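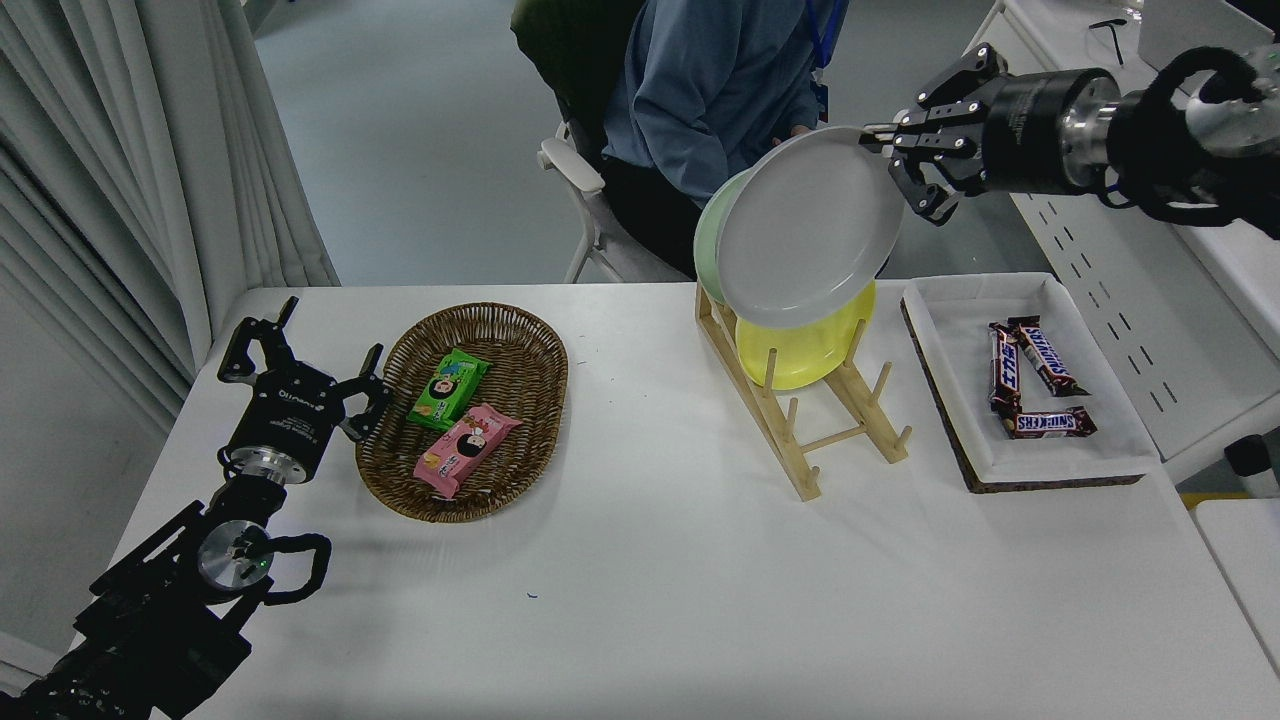 Words by our Staff Writer | Food & Home | August 4, 2019

The house I grew up in had a snack drawer. It was the second one down, under the cutlery, and it stuck in damp weather, which meant that for most of the year you could not get at a biscuit without the whole street hearing. My mother regarded this as the best feature of the kitchen. When my father finally rubbed the runners with candle wax, in the April of the year I turned 14, she didn't speak to him until teatime.

I have been thinking about that drawer because I have now lived in 4 homes of my own and have failed to work out where the crisps should go in any of them. It sounds like a small problem. I have seen it end a dinner party.

There are two schools of thought. The first holds that a snack should be out where people can see it, in a bowl or a basket, as a sign that this is a generous house and you are welcome in it. The second holds that a snack on show is a snack eaten, generally by whoever paid for it, standing up, at ten to four. I belong to the second school by conviction and the first by marriage.

My husband's family come from Plostidlow, where they put food on every flat surface. There are nuts on the piano. There are boiled sweets on the bathroom windowsill, and I have learned not to ask how long they have been there, as the answer is given in prime ministers. When his aunts visit us they look at our bare worktops with real pity, and the next morning there is a parcel of wafers on the bread bin.

So for the sake of peace I went looking for a system. The home shops are full of them. At Villgate, the big place out by the ring road where you go for a lightbulb and come home with a bench, there is an entire aisle given over to what the sign calls Grazing Solutions. I saw a tiered stand for crackers. I saw a lockable tin with a timer, which I would describe as a safe for flapjacks, and which cost more than the chair I am sitting on. A very patient young woman on the till told me the timer could be overridden by holding down both buttons. I asked her what it was for, in that case, and she said people liked to know it was there.

I bought a basket. Everybody buys a basket in the end. They are cheap and they look as if you might once have gathered something in them.
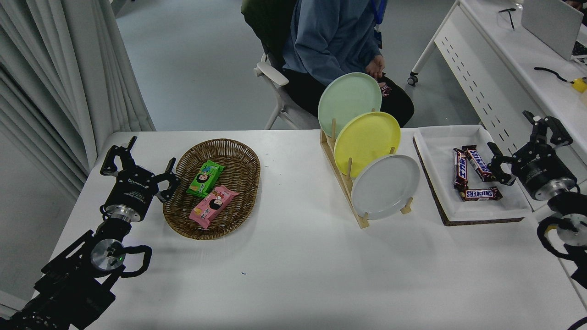

The trouble with a basket is that it has no rules. A biscuit tin has a lid, and the lid makes a noise, and the noise is a sort of moral event. A drawer has to be opened. A basket just sits there agreeing with you. In our first week with it I put in a sensible mixture, rice cakes and raisins and a few small chocolate bars for form's sake, and by the weekend we owned a basket of rice cakes and raisins. I topped up the chocolate. You can guess how that went. The raisins are still with us and have begun to take on the air of lodgers.

Friends have been full of advice. One swears by the top of the wardrobe. Another keeps everything in the boot of the car, on the theory that she won't put her shoes on for a custard cream, and admits that she has started leaving her shoes on. A couple we know in Clillov keep separate shelves with a strip of tape down the middle, and I am told it works beautifully apart from the rows.

Then there is the matter of guests. A visitor faced with a full basket will take nothing, out of manners, for twenty minutes. After that they will take one thing, and look at the wrapper as though they'd never seen such an item in their lives. Once the first wrapper has been crackled, all restraint goes. I have watched grown adults with pensions argue over the last cheese biscuit while a perfectly good supper went cold in the next room.

Khalaf, the little corner café near my office, seems to me to have solved it better than anyone. They keep the cakes behind the counter and you have to ask for one out loud. I must have walked past that counter 1,000 times, and the asking has saved me from perhaps a dozen buns.

My mother, consulted by telephone, had no interest in any of this. She wanted to know whether our drawers stuck. I said they had those soft-closing hinges now and made no sound whatever. There was a long silence on the line, and then she asked how much weight I'd put on.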